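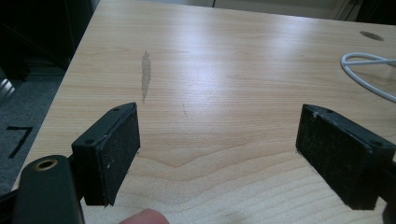

Oteo Hand-Held Demonstration Gripper: Review

Home | Reviews | Grippers | Teleoperation | Bench Notes | Contact

By Soledad Gaete
Last updated: 25 May 2026

The Oteo is a two-finger gripper you carry in your hand. You do the task yourself, the camera on the tool records it, and the recording is used to train an arm fitted with the same fingers. I used it for 30 sessions of desk work: picking up pens, moving cups, and routing a cable to a grommet. The comparison unit was a Darside leader-follower arm, which I have used for the same tasks since October.

Fingers and pads

Each finger is a rectangular black block with a padded inner face. Screws go in from the edge, and a pad change takes one driver and a few minutes. Grip on smooth plastic is good. Grip on thin cable depends on closing near the tips, a habit the operator has to learn.

The pads collect dust. White specks show up on the dark surface and stay there through ordinary wiping. Adhesive tape lifts most of them. I saw no loss of grip from it, but I now clean the pads before each session so that their appearance stays consistent across recordings. The finger frames also scuff at the corners. This is cosmetic.

Camera view

Both fingers sit in the lower half of the view, with the gap between them in clear sight. The work surface fills most of the rest. This is a sensible layout for pick and place. Tall objects are a problem, as they block the far side of the desk during the approach.

Glare is the main weakness. Overhead light on a pale desktop washes out part of the wood grain, and tracking uses that texture to work out where the tool is. Of 292 demonstrations, 14 were rejected for tracking loss, most of them recorded on the bare desk. A matte mat cured it. The manual mentions reflective surfaces once, in an appendix.

Handling

Weight is acceptable for 60 minutes, after which my wrist asked for a break. The trigger has a long, even travel. Watch your free hand: fingertips stray into the bottom of the view more often than expected, and the review software does not flag it.

Compared with the Darside

The leader-follower arm gives joint positions directly and has no tracking to lose. It is slower to operate and fixed to one bench. For cable routing I recorded usable demonstrations faster with the Oteo. For insertion work with tight clearance I would still use the arm.

Verdict

Recommended for labs that need varied demonstrations from several desks. Budget for spare pads and a mat.

Related reviews
Darside leader-follower arm: long-term notes
Medina wrist camera mount
Skurkell replacement finger pads, by Kauko Kallio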